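My grandmother kept her sourdough starter in a jar on top of the refrigerator, and for most of my childhood I believed it was a kind of pet. So when I heard that the town of Groston had a bread swap, where people bring a loaf and go home with somebody else's, I was in the car before I'd really thought about how far away it was (far, as my husband pointed out, twice).

The swap meets in the old grange hall every month but July, when it's too hot to bake. Doors open at 10 in the morning, and by then the line is already down the steps, everybody hugging something wrapped in a dish towel.

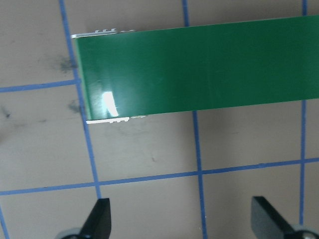

Can you come if you've never baked a loaf in your life? Plenty of people do, and they bring butter or jam to trade instead.

Liliana Bassi started the whole thing with 20 neighbors and a card table. She had moved up from Jastside after her husband died, and she couldn't get out of the habit of baking for two. "I was leaving rye on porches," she told me. "People were very nice about it, but I think a few of them were starting to hide." These days the hall sees nearly 200 loaves on a good morning, and she still bakes two of them, both rye, both with more caraway than I would dare.
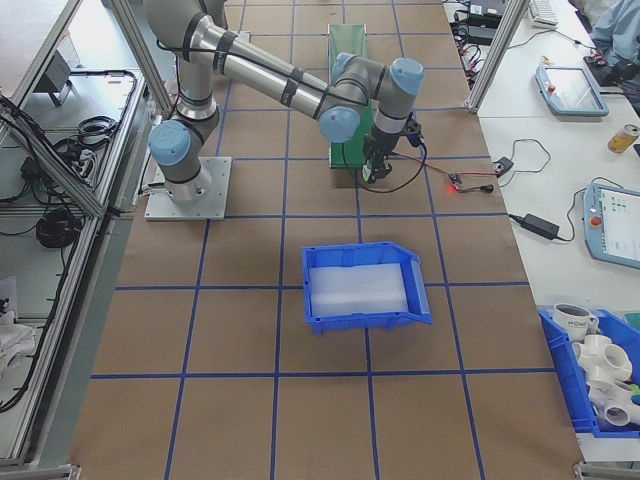

*By Hye-jin Ok*

I had brought a plain white sandwich loaf, which I was a bit embarrassed about until Gertraud Lanz spotted it and practically took it out of my arms. She has been baking dark, dense, seedy bread for 44 years and says what she really wants, most weeks, is toast. In return I got a pumpernickel that weighed about as much as my cat, and a long talk about water — she likes hers from the well, and she doesn't trust anybody who measures it.

We ate the pumpernickel for days, with cheese, with soup, and once with nothing at all, standing up in the kitchen at midnight.
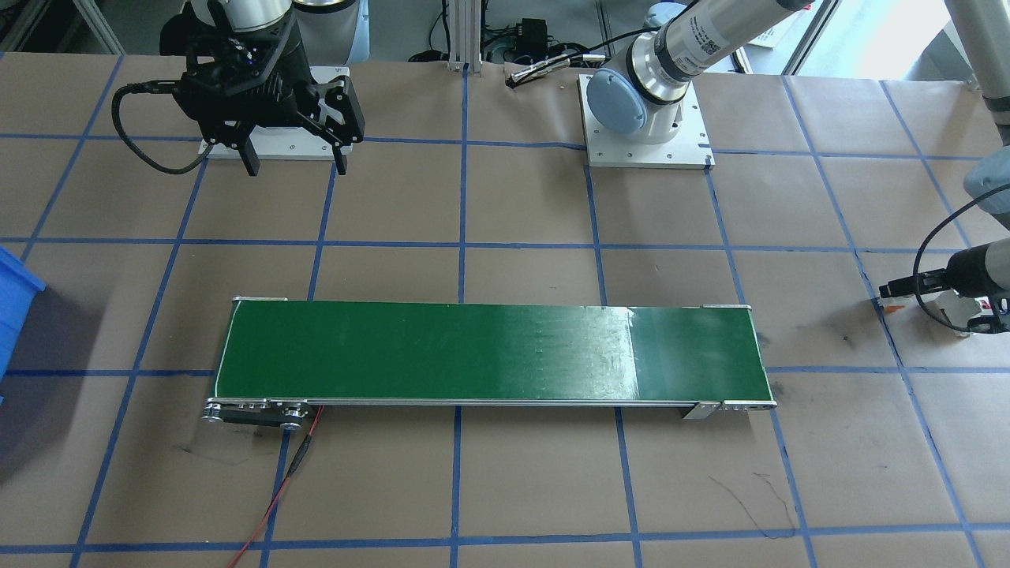
*Saturday-style white or seeded rye, there's a taker for every loaf in Groston.*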